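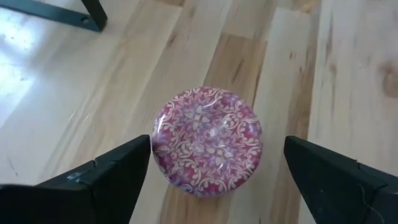

Photo: Hermenegildo Figueroa / Valdovinos

Ticket 1134 – Shipping quote far too high on small orders
Product: Jenura storefront with Trokov rates add-on
Opened by: Hermenegildo Figueroa, Valdovinos
Assigned to: Yoga Liem
Status: Resolved

Hermenegildo Figueroa, 8:50 am
Customers with one small item in the cart are being quoted freight instead of parcel post. It started after our June price update. Larger orders look normal. I cleared the store cache and logged out and back in. No change. The test order I just placed shows a shipping weight of 832 pounds. The item weighs 832 grams.

Yoga Liem, 9:35 am
Thanks, the weight helps. Please check two things:
Store settings, Units: is weight set to grams or pounds?
Rates add-on, Advanced: what does "Incoming unit" say?
Also, did the price update go in by hand or through a spreadsheet?

Hermenegildo Figueroa, 10:10 am
Store settings say grams. Incoming unit says "Use file default." We used a spreadsheet exported from Gidano, same as last year.
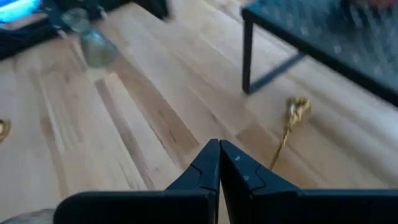
I opened that spreadsheet again and there is no unit column in it. Last year's file had one, between weight and price. I did not remove it, so the export must have changed on their side.

Yoga Liem, 10:40 am
That matches what I see in the import log. With no unit column, the add-on falls back to pounds. Your larger orders look right because they go over the 3000 limit in your rules and get your flat rate, so the weight is never read.

Steps:
1. Turn off live rates so customers get the flat rate for now.
2. Set Incoming unit to grams and save.
3. Run "Rebuild weights" from the Tools page.
4. Place a test order with one item before turning live rates back on.

Hermenegildo Figueroa, 1:15 pm
Done. The rebuild stopped at 70 percent with "row skipped, blank weight." Tried it twice, same spot.
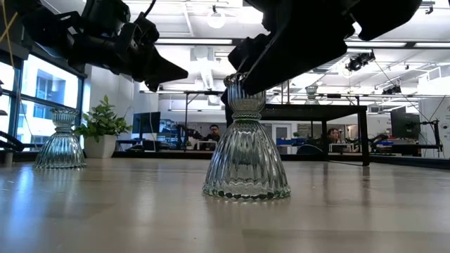

Attachment 3: clear ribbed glass, flared base

Yoga Liem, 1:50 pm
A blank weight stops the rebuild – that is a known problem in this version. Filter the product list by "Weight is empty," fill in what comes up, and run it again.

Hermenegildo Figueroa, 3:05 pm
Found the blanks, all new listings. Weighed them and filled them in. Rebuild finished and the test order quotes parcel post. Live rates are back on. Please leave this open until I hear from Gidano about the missing column.

Yoga Liem, 4:20 pm
Will do. Keep Incoming unit on grams even if they restore the column. A unit in the file overrides the setting.

Hermenegildo Figueroa, 4:45 pm
Gidano answered. The column is now a checkbox on the export page, off by default. I turned it on. OK to close.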